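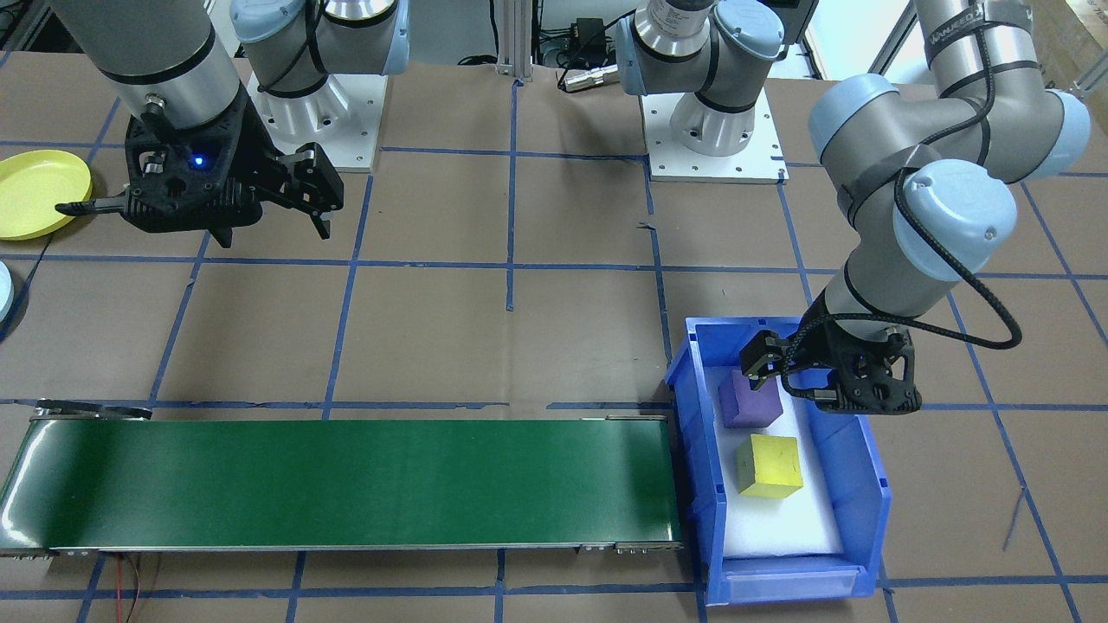 Thursday, July 13, 2023

Ink again. I know I said in the last entry that I was finished with oak gall ink until the autumn, but Ingegerd came by with a paper bag of galls she'd had in her garage since February and I have no willpower, so batch 101 is now steeping in the big glass jar by the window. If anyone wants to move it, please move it gently and leave the cloth on, the fruit flies have found us this week.

The galls first, while I remember. They are small and dark, heavier in the hand than the ones we bought from Mallell last year, and most of them have no exit hole at all. I cracked a few with the hammer wrapped in a tea towel (the blue one, now ruined, sorry Idun) and the insides were a lovely yellowish brown with hardly any dust. I weighed out 175 grams after crushing and put them into 1,000 ml of rainwater. Alvar asked why I bother with rainwater and I didn't have a very good answer for him, only that our tap water is hard and the two batches I made with it went a muddy sort of grey by the second week. It could have been the galls. I never did a proper comparison and I should, so consider that a note to myself for next time.

No heat for this one. Batch 99 was simmered for an hour and it came out perfectly usable, dark on the page by the next morning, but it had that slightly burnt smell and it threw a lot of sludge. I want to see what a cold steep does if I leave it properly alone for 5 days and don't keep lifting the cloth to look. Then strain through muslin, then the iron, then the gum arabic last of all, stirred in as a thick syrup. I have been adding the gum as powder like an idiot and spending half the afternoon chasing lumps around the jar with a glass rod.

About the iron sulphate – the Gruvitz tub has gone pale and crusty round the top, and I'm fairly sure the lid wasn't on tight over the winter. I scraped down to the green crystals underneath and have put a good scoop of those in a clean jam jar, labelled. Please use the jar and not the tub. Elīna thinks the pale stuff is still all right for dyeing, where the strength matters less, and she's welcome to it.

Now the old samples, which was really what I sat down to write about before I got carried away. Wafula and I took the test strips down from the south window yesterday, the ones that have been up there since the winter. We laid them all along the bench next to their twins from the drawer and had a good long look with a cup of tea. The gall inks have held up far better than I expected. Batch 94 has gone a shade browner in the window and I rather prefer it. The walnut ink is a little weaker but perfectly readable. The elderberry, which was the prettiest purple you ever saw when Idun made it, has turned the colour of weak tea, and in one corner it has more or less left us. She took it very well. I think it's still worth making for cards and envelopes, things that will be opened once and put in a box.

Paper made more of a difference than I'd thought it would. The Caputo sheets are very soft and the ink sinks straight in and feathers along every upstroke, so you end up with handwriting that looks as if it has grown a coat. The Pikerton is sized much harder and the line sits up crisp, though it takes ages to dry and I have the side of my hand in it every single time. For the class I'd say Pikerton for the writing exercises, and let people use up the Caputo for brush and wash, where the softness is a pleasure. Ingegerd disagrees and likes the feathering. We have agreed to put out both.

The strips that had batch 91 on them, the one where I was heavy-handed with the iron, are worth keeping to one side. When you bend the paper gently along the thickest strokes it feels crisp, nearly brittle, and there's a faint halo on the back. I'd like to show people that before they start throwing in iron by the spoonful in search of a blacker black. I have put them in the flat folder on the second shelf with a slip of paper saying DO NOT BEND ANY MORE, which I mean mostly for myself.

Odds and ends. The muslin is down to its last piece and it has a hole in it. The good steel nibs are soaking in the saucer, they only need a wipe and a dab of oil. Whoever has the small funnel, could it come home, I've been pouring gum syrup through a rolled-up postcard. Alvar has promised me cloves to keep the mould off, and if they turn up before I strain I'll put two or three in one half of the batch and leave the other half plain.

Colour of the steep at going-home time: strong tea, a bit of froth at the edge, smell of wet leaves.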